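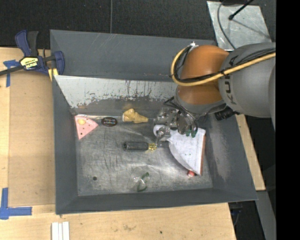
1 min read

Gunholm tool return: where July left us

You asked for a short report, so I'll skip the part where I thank everyone for their patience. The grant was for getting hand tools back into use at the Gunholm depot, and most of the month went on sorting.

We took in 1,286 items. Of these, 600 have been checked, labeled and put back on a shelf. The rest are waiting, and they are very good at it.

The big gray metal bin stays. I know the June budget had a line for a new one. The slanted panel inside is worn pale and peeling, and the floor has more scratches than a school desk, but a screwdriver lying on bare metal does not care. I'd like to move that line to shelf dividers, which we keep running out of.

Screwdrivers remain our largest category and our least loved. Teodoro Escobar wants them sorted by tip. I wanted them sorted by handle, so that the black ones with the yellow collar would stop wandering off to other shelves. Teodoro won.

Spending so far is $3,882, all of it on the sheet you already have. The Skarkodeo labels peel in the cold room, so we've gone back to Zornon, which cost more and stick to everything, including Teodoro.

Still open: a yes or no on the dividers, and a lock for the side door. We need 20 dividers to finish the back wall. The Saturday shift will start on the pliers either way.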